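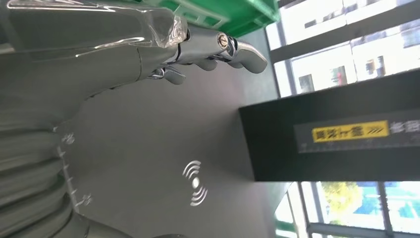
Fluvby Password Manager: Common Questions

Last updated Monday, January 3, 2022

What happens if I forget my master password?

Fluvby does not store it and cannot reset it. Use the recovery code you saved when you set up the account. The code has 18 characters and works once. After you use it, a new code is shown on the screen.

How long should my master password be?

The minimum is 8 characters. We suggest a phrase of several unrelated words.

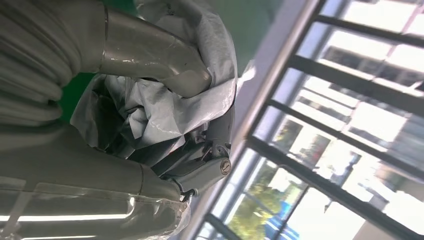
Robotic arm with a crumpled gray cover.

Can I share a login with a coworker?

Yes, on the Kinum plan. Open the entry, choose Share, and enter the coworker's work email. You can remove access at any time, but you should also change the password if the person has left.

Does Fluvby warn me about leaked passwords?

The check runs each time you sign in. Entries found in a known leak are marked in red. Change those first.

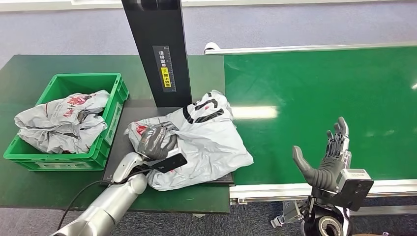

If the same password is used on other sites, change it there too. The Reused tab lists every match.

Is there a limit on saved entries?

Free accounts can hold 95 entries. Paid accounts have no limit.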